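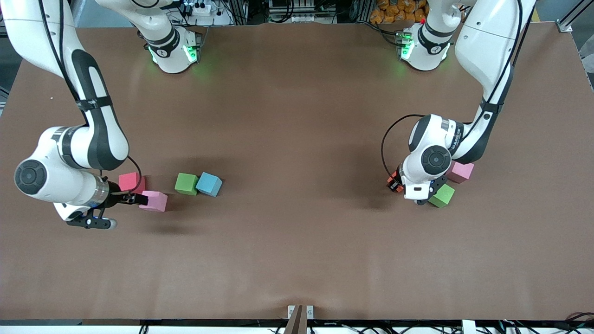 グリッパ比較の途中経過です。先週から左右とも二本指のHemuraに揃え、指先だけ替えて回しています。把持は通算236回になりました。対象は相変わらずスポンジの立方体で、ピンクと緑が二つずつ、あとは赤っぽいのと水色です。右手側の四個は寄せて置くので、ピンクをつかみに行く指のすぐ脇に赤が控えていて、開き幅を欲張ると隣まで連れてきます。Pusentの指はこの欲張りが得意で、失敗39件の大半が「二個取れました」でした。数を競う大会なら優勝です。

手首まわりのケーブルも相変わらず外に輪を描いています。Trìnhのコントローラは手首を回すたびに遠回りの姿勢を選びたがるので、輪を小さくすると突っ張り、大きくすると今度は指の視界に入りたがります。今は大きめで妥協しています。美観についてのご意見は受け付けません。

Marin Omerovićさんの日曜のメール:
> 茶色のシート、照明の反射でカメラが迷いませんか。
> こちらではGallskaのカメラに替えたら、光った所を
> 物体扱いしなくなりました。あと、スポンジばかり
> つかんでいて楽しいですか。

反射はあります。シートのところどころがうっすら光って、旧カメラだと9回ほど何もない場所をつかみに行きました。本人(腕)は自信満々でした。Gallskaは借りられるなら試したいのですが、取り付け穴の間隔を教えてください。カタログの図は二枚あって、二枚とも違う数字が書いてあります。

楽しいかどうかについては、硬い物に移ると指先の摩耗が早まり、交換品の稟議を書くのが私になる、とだけお答えします。

Mahtab Rezaeiさん、指先の3Dデータは共有フォルダの「最終」と「最終2」のどちらが最終ですか。3月中に削り直したいので、早めにお願いします。

Merle Rewi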